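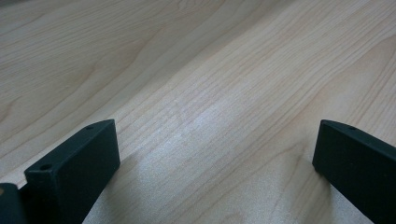

Religion & Politics / Working Papers

2. Who talks politics at synagogue, and who walks out

I should say up front that I came to this question sideways. The Distance survey was built to ask how far people live from the congregation they belong to (hence the name), and the politics items were tacked on at the end, after the questions about parking. I wrote most of them on a train. They ended up being the part everyone wanted to talk to me about!

We got 1,091 usable answers from members of congregations in and near Wyss and Sanum, mostly Reform and Conservative, with a smaller Orthodox group that I treat separately. Everyone was asked whether they'd heard a sermon on a national political issue in the past year, whether they agreed with it, and what they did afterward. "Did afterward" was an open box, and people filled it. A lot of them wrote that they went to lunch.

My first guess was that disagreement would drive people away. If your rabbi says something about immigration or Israel that makes you grind your teeth, you go find another rabbi, right? But the people who disagreed most strongly were no more likely to be thinking about leaving than the people who agreed. They complained, sure, and some of them complained at great length (one answer in the open box ran to nearly 600 words, and I read it more than once). Then they renewed their memberships and showed up for the holidays.

What did seem to matter was whether a person had somebody to complain to. Members who said they had close friends in the congregation stayed put whatever came from the pulpit. Members without close friends there were restless even when they liked every word of it. I want to be careful with this, since the survey went out only once and I can't tell you which came first, the friends or the staying. Maybe people who plan to leave stop making friends.
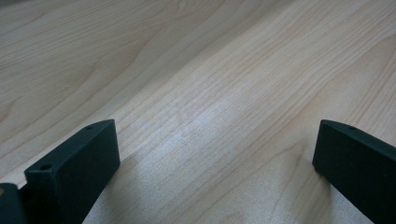
Figure 1. Wooden tabletop, light finish, grain running mostly on the diagonal.

The Orthodox group looks different, and I don't have a good story for it yet. Those members reported fewer political sermons but a lot more political talk, before services, after services, and in a couple of memorable answers, during. They also live much closer to one another. I suspect that walking home together does some of the work that a formal discussion group does elsewhere, but my questions about walking were really questions about miles, so I can't show it.

A word about party. I asked for it with the usual wording and got the usual lean toward Democrats, with a sizable Republican share in the Sanum congregations. I had planned to make a lot of this. Once I put friendship and age into the model, though, party mostly stopped telling me anything about who was thinking of leaving. Readers who want the full table will find it in the Dralleo archive, where I put the cleaned answers in October 2022 along with the question wording, typos and all.

The follow-up wave will ask about friends first and sermons second. I'm also dropping the parking questions.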